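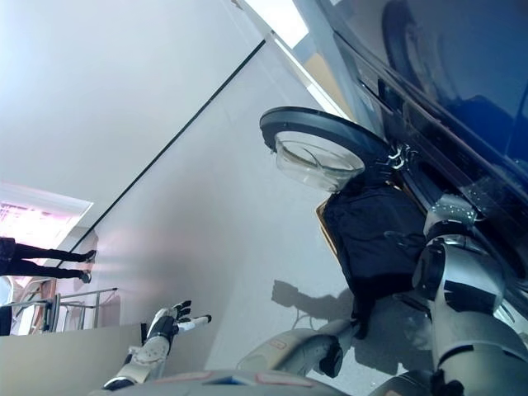 Ese Chukwu says the hand should open on a stop. I read that in the shared notes and I don't agree with it as a blanket rule. Where did it come from?

tolland_k
It came from the Wastport site rules. Section 4, stop behavior. If the stop is pressed and the hand is empty, fingers spread and stay spread. If it is holding something, it keeps the grip and the arms lock. The notes left out the second half.

brinemill
Then the notes need fixing. A new operator will read the first half and stop there.

tolland_k
Agreed. I put in the edit this morning.

Ese Chukwu
I wrote the notes and I left that line out by mistake. My real question was about standing distance. Our rule says 87 inches from the torso to the nearest person's feet while the arms are powered. At Ellcombe they measure from the fingertips at full reach. Which one do people use?

fernlathe
Fingertips at full reach. The torso is the wrong place to measure from. Swap in a longer hand and your 87 inches means something else, but the tape on the floor stays where it was.

brinemill
I measure from the torso. You can't tape a floor from a fingertip. Take full reach, add the margin, convert it to a torso figure and write that figure on the floor. Redo it when the hand changes.

fernlathe
And who redoes it? We had tape down for over 15 weeks after a hand swap before anyone checked.

brinemill
Put it on the swap checklist. Ours has a line for it and the swap isn't signed off until that line is filled in.

Ese Chukwu
Can one of you post the wording of that line?

brinemill
"Reach measured after fitting. Floor line moved or confirmed. Initials." We took it from the Nieto template and cut it down.

quarrow
Does any of this cover vehicles and glossy panels? Our depth readings go bad near shiny paint, and I don't trust a distance rule that leans on the sensors.

tolland_k
It shouldn't lean on them. The floor line is for people. Sensor limits go on a separate sheet. We slow both arms to a quarter of normal speed next to anything reflective.

quarrow
We logged 426 runs on the Plikaria setup and 342 of them were at full speed. A quarter speed would have wrecked the schedule.

fernlathe
Then the schedule was wrong. Slow near shiny surfaces is the one rule on that sheet I wouldn't bargain over.

quarrow
I'd go to half speed with a second person on the stop. I'm not going to a quarter.

tolland_k
Half speed is fine if your stopping distance at half speed is written down somewhere. Is it?

quarrow
No. I can measure it Saturday.

Ese Chukwu
Please post it when you have it. I'll hold the speed section of the notes open until then.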